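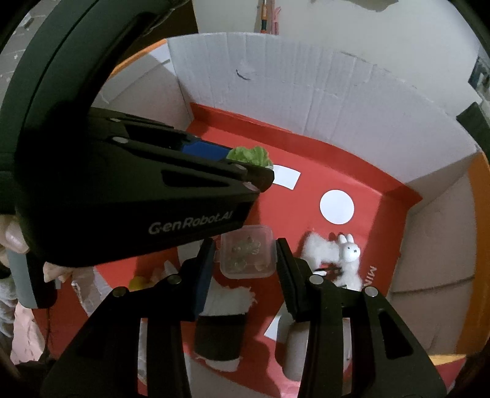
September, morning block. Box clearing, two people, one gripper pair each. Delia's list calls for 200 usable takes from this set of props before we change the lining, we are at 13 short. Close-in work is the slow part. Small clear tub with the latch tab is a good grasp target on paper but the lid is cloudy and the edges vanish against the red, so the labeller in Zeltley keeps placing the contact a frame or two early. Told Macarena to leave those for me to check by hand. Lettuce is fine, everyone can see lettuce.

Fingers clashing again when both of us go for the middle. Agreed: left person calls "in", right person waits till they're out. Worked better after tea. Still lost two takes to talking over each other.

Notes for whoever merges this lot:
- takes with both tools inside the box get tag B, even if the second one does nothing
- don't trim the approach. Benjamín trimmed the approach last time and the model came down on things like a brick
- drop = keep, mark it. Drop and regrasp = keep, mark as one take not two
- finger pads are not matched across the tools, write down which tool you had. I forgot on the first few, sorry

Running total across all the prop sets 883 as of lunch, per Graciela's sheet. Think her sheet has the Breltdale ones counted twice, will ask.
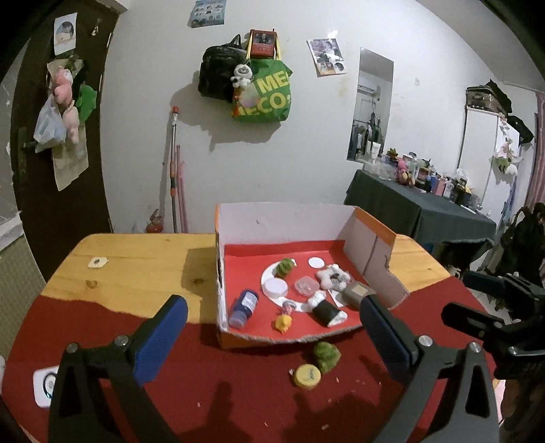 Starting layouts. Brenda wants more variety in where things begin, because the last policy learnt "go to middle of box" and not much else. Fair. So a start state can have things outside as well as in, like the green mossy ball and the yellow lid on the cloth in front, and the take then has the choice of tidying in or picking out. Write down which BEFORE you start, not after. Jaws fully open at the start pose for every take, no exceptions, otherwise the width signal has a different zero and Herrera script throws it out.

30 seconds max per take. If you're still fishing for the round disc at that point just stop and reset.

To do: re-zero both tools, ask Brenda if the bottle counts as one of the hard ones (it's lying on the diagonal, I'd say yes), send tag list to Gesitz, find the spare cabel.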